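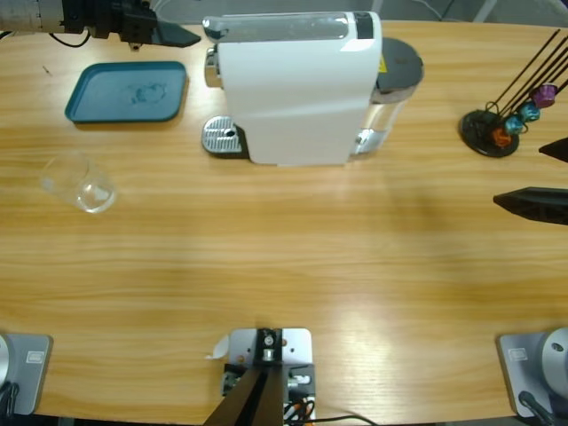 Plerkport's coffee corner opens for the season

Print this page | E-mail this story

PLERKPORT, September. I've been bugging people about coffee for years, so you can imagine how happy I am to write this one! Starting this month, Eltard is opening a help-yourself coffee corner on the ground floor at 868 Simões Street, and everybody in the building is invited.

We kept it small on purpose. You get a capsule machine, a teal tray, a clear glass and a wooden table with plenty of elbow room. Pick a capsule (teal or orange, I'm an orange person myself), brew it and go sit in the window.
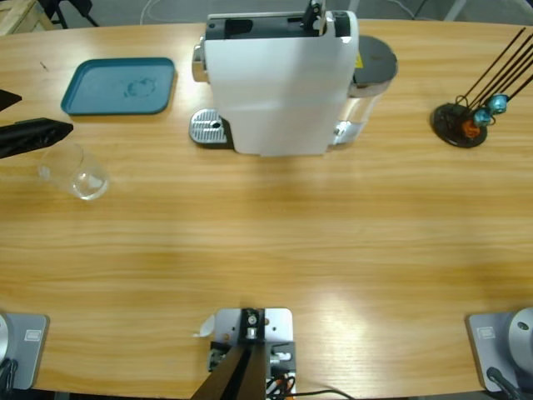 Margarida Loureiro wants the strong capsules kept in stock through the winter, and she told us she would happily give up the decaf to get them. Sorry, Margarida, the decaf stays, but we've ordered extra of the strong stuff from Hiradow. The first delivery is 510 capsules, and I'm dying to see how long they last.

Why glasses? Well, I like to see what I'm drinking, and short coffees look so good in them.
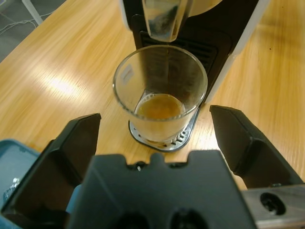 A short coffee in a clear glass on the drip tray.

The corner opens at 7 in the morning and closes at 4. Please rinse your glass when you're done, and wipe the table if you spill (I will, I promise). Sérgio Vilela is running two tasting hours later in the month, with cookies!

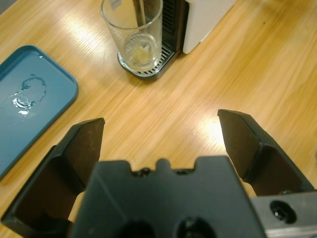 The tabletop and teal tray at the coffee corner.

Want to come to a tasting, or got a capsule you love? Stop by the Eltard front desk and ask for me, Isla Kinnear.

Print this page | E-mail this story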